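Workshop Tips: Trying Out Grippers on a Small Arm Without Losing Your Whole Weekend

Updated November 1, 2023

If you have got two pairs of fingers to choose between and a bench to bolt things to, the temptation is to run each pair once, pick the one that feels better, and get on with your life. I did exactly that with the Istis fingers, loved them for an afternoon, and then spent a good part of December regretting it. So these are the habits I've settled into since, in no special order, and I hope a few of them save you some grumbling.

Pick one awkward part and stay with it. Foam blocks and tennis balls make every gripper look wonderful. I like industrial push buttons, the panel kind with a round cap, a narrow collar and a boxy contact block at the other end. Each one gives you a curved thing to grab, a flat thing to grab, and plenty of small screws to catch a fingertip on. Mix the cap colors too, so that you can write "red, left" in your notes and still know what you meant a week later.

Stand some of them up and lay some of them down. A gripper that comes straight down on an upright button may have no idea what to do with one tipped over in the corner of a tray, where the wall gets in the way of one finger. Keep the tray shallow to begin with, and leave it in the same spot for both sets of fingers, please! 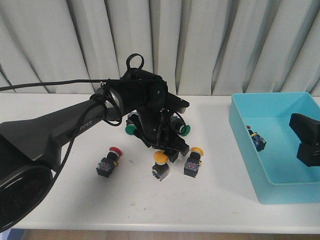 Skosberg wrote in to say that the tray spoiled the whole comparison for them until they taped its corners to the bench, as it had been creeping a little every time a finger brushed the side, and by the end of the session the second gripper was being asked to do a different job from the first. They also wipe the tabletop between rounds, which I had never bothered with and now do.

Tape is cheap, so yes, tape the tray. Painter's tape comes up cleanly and you can write on it.

Do more tries than you think you need. My first comparison had 12 per gripper and told me nothing at all. The one I finally trusted came to 191 altogether, spread over several evenings, and by then the Demine pads had pulled ahead on the flat housings while the Istis ones were still nicer on round caps (I kept both in the end, which is a very expensive way to decide).

Try a handover as well. Passing a part from one gripper to another shows up slop that a plain pick and place will hide, and it is where a textured finger face really earns its keep. Bring the receiving fingers in wide open, one on either side of the part, and let them wait there a moment before you close. If the gap looks uneven, back out and fix the approach.
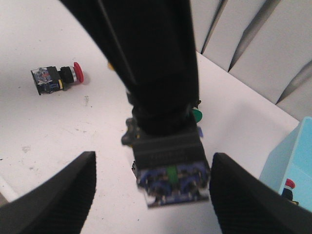

Close slowly, and only let go with the first gripper once the second has a proper hold. I leave nearly 5 seconds between the two while I'm testing, which feels like forever, and then shorten it once things are going well.

A wrist camera is a great help with all this, but check the view with the fingers both open and shut before you tighten the bracket for good. I had an Ugwu bracket set so low that the fingers hid the very thing I was trying to pick up, and I blamed the controller for two evenings. A plain, light tabletop and a plain curtain behind it make the picture easier to read, too.

Cables next. Leave a loose loop at the elbow and another by the wrist, then move every joint through its full travel by hand with the power off, watching for anything that pulls tight. Four little hook-and-loop straps did my whole arm. Zip ties are fine once you are sure, and you won't be sure for a while.

Change one thing at a time: fingers, or speed, or camera height. Write it down before you press go, with the date, and keep the sheet with the spare screws so you can find it again.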